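4.2 Reader responses to delayed disclosure

The second part of the study looked at how readers of domestic suspense novels describe the point at which a withheld fact is revealed. We used reviews posted to Shi, a reader forum with a long-standing section for crime and family drama. The export, taken on May 24, 2019, held 2719 reviews of 15 novels. All 15 were first published in English, and all are told mainly by one narrator who has lost a spouse, a parent or a child before the opening chapter.

Each novel was first split into segments with the scheme set out in Section 3. A segment ends when the narrator changes place, when the time of the story changes, or when a new speaker takes over the account. For each segment we marked what the narrator knows, what the reader has been told, and whether the gap between the two has been made plain. A gap counts as plain when the text refers to it directly, as in a narrator's mention of a letter whose contents are not given. A gap counts as hidden when a first-time reader would have no cause to suspect it.

Reviews were then matched to the segments they discuss. Many reviews avoid plot detail out of courtesy to other readers, and these can be matched only to a broad stretch of the book. Phrases such as "the thing with the brother" or "after the funeral chapter" were resolved by hand. Reviews that could not be matched to any stretch were kept in the corpus but left out of the analysis in this section. 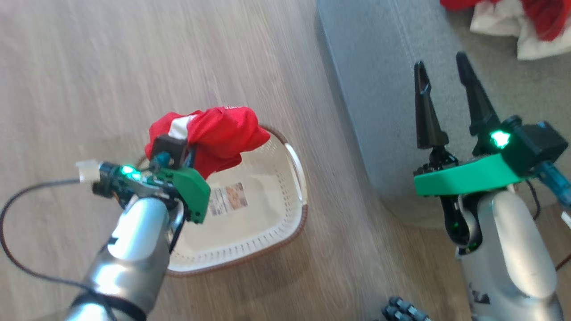

Figure 3. View from above of an oval basket with a cream-white inside, a red garment held over it, and a grey upholstered piece of furniture.

The coding of reader attitude used three labels: acceptance, complaint and mixed. Acceptance was assigned when the reviewer treated the delay as part of the story's design, even if the review as a whole was negative. Complaint was assigned when the reviewer described the delay as unfair, forced or a waste of time. Mixed was reserved for reviews that gave both views of the same disclosure. A review that praised one disclosure and objected to another was divided and coded twice.

Before the main coding, a set of 300 reviews was used to test the labels. Most disagreement between coders came from sarcasm and from reviews in which the reader claimed to have guessed the outcome. A claim of this kind does not settle the question of attitude. Some reviewers are pleased to have guessed and credit the author with fair clues. Others take the same fact as proof that the plot was thin. The coding guide was changed so that a claimed guess was recorded in its own field and had no effect on the label.

The clearest pattern concerns plain gaps. Where the narrator admits to holding something back, reviewers tend to discuss the wait itself, and their complaints are directed at length. Where the gap is hidden, complaints are directed at the narrator's honesty. Readers of Onau, in which a widow describes her husband's final week twice and leaves a visitor out of the first account, often quote the earlier passage and check it line by line. Several conclude that no false statement was made and still object to the chapter.

Drikus drew a different response. The main disclosure comes early, and the rest of the novel follows the family as they learn what the reader knows already. Few reviewers wrote about surprise at all. Their remarks deal with which character should have been told first, and with the mother's choice to stay silent at the memorial. We had expected this novel to fall outside the scheme, but the same labels could be applied once "reader" and "family member" were treated as separate receivers of the fact.

Restovitz was the hardest title to code. It has a second narrator whose sections carry no dates, and reviewers do not agree on the order of events. Some reviews coded as complaint may reflect a misreading of that order and have little to do with the delay. We kept them under the original label, as the label records what the reviewer says about the disclosure and makes no judgment on whether the reading is correct.

Two limits apply to these results. Forum reviewers choose both the books they read and the books they write about, and those who stopped before the disclosure are mostly absent from the matched set. The export also gives each review in its latest form. Where a reviewer returned to change an opinion after reading other posts, the first version is lost. Section 4.3 takes up the related matter of rereading, using the smaller group of reviews in which a second reading is mentioned.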